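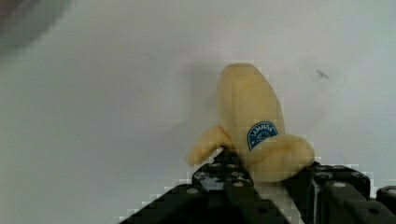 Plush banana at the gripper fingers, wrist camera view.

Irnimen working group on good practice for tabletop manipulation
Minutes of the meeting of 2020-02-16
Minutes taken by: Saqib Orakzai
Represented: Luline, Drosum, Thorlacius

1. Minutes of the previous meeting
Accepted with one correction. In the paragraph on emergency stops, "shall be near" is changed to "shall be within reach of the seated operator".

2. Speed near people
Thorlacius repeated its wish for one speed limit for all arms in the guide. Drosum does not agree, because the same limit is too strict for a light arm and too weak for a heavy one. After a long discussion it was decided that the guide gives a limit only for work where a person may put a hand on the table. For this case the text says 60 mm per second during the last part of the approach. Outside this case each site writes its own limit and keeps it on paper beside the stop button.

3. Soft objects
The present draft says that grip force is set "according to the object". Luline finds this too open. A stuffed toy accepts almost any force, so an operator can work for a whole day with a setting that would damage a real fruit, and there is no sign of it. The new wording is: the force setting is written down for every object type, also when the object cannot be damaged.
Drosum asked if the wrist view is enough to confirm a grasp. The meeting thinks no. With soft material the folds can hang over the finger and hide the contact. Rule 5 will ask for a second view from above before a grasp is marked as good.

4. Table layout and cables
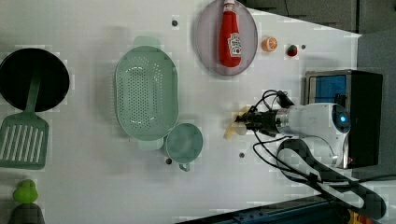 Cable loops were the main point here. When a bundle hangs down over the work surface, it can touch light objects such as a cup or a small toy food, and the operator may record this as an error of the arm. Thorlacius proposed to forbid any cable above the table. Luline answered that with its arms this is not possible without a new mount. Agreed text: cables are led away from the side where objects are placed, and the full movement is tried once at low speed with the table set as for the real work.
On objects near the table border there was less agreement. A pan or plate that is partly outside the top camera view should be moved inward or left out of the task – the word "should" stays for now, and Drosum will send a reason if it wants "shall".
Mounting holes in the table top: small items are not to be placed over them. Accepted without discussion.

5. Record keeping
Drosum keeps its session records until 2000 sessions are reached and then deletes the oldest. The others keep everything. The guide will not give a number, but each site must be able to say what its rule is.

6. Actions
Luline: new text for item 3, with the form for force settings.
Thorlacius: drawing of the cable route, one page, no product names.
Drosum: comment on "should" and "shall" in item 4.
S. Orakzai: clean copy of the draft with all 4 changes marked in the margin.

7. Next meeting
In June, place to be confirmed. Comments on these minutes go to the secretary in writing.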